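Progress report to the Durkdale Household Fund, September

Hi all! September was a good month for the clothes and bedding project, if a messy one (you should see the bedroom at Vineck, there's fabric on every surface). We've finished 17 folding sessions out of the 15 we promised you, so we're a little ahead, and I've spent 1000 of the 3000 in the grant, mostly on secondhand sweaters, towels and blankets.

Towels are easy now. Long sleeves are still the slow part, mainly when they end up twisted under the body of the garment and have to be pulled out before any folding can start.

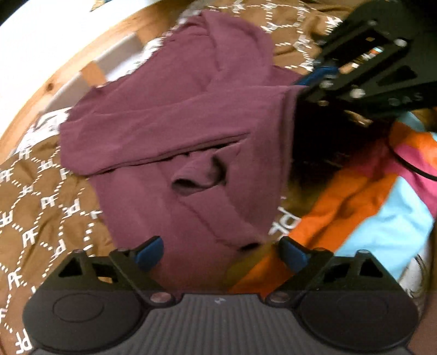
Maroon long-sleeved top, still to be folded, on the brown bedspread with the diamond pattern.

Next up is the rest of the sweater pile, then the bigger blankets, which I'd like to do on the wide bed at Denow if we can get the room. I'll also need a few more storage bins, so expect a small receipt from me soon!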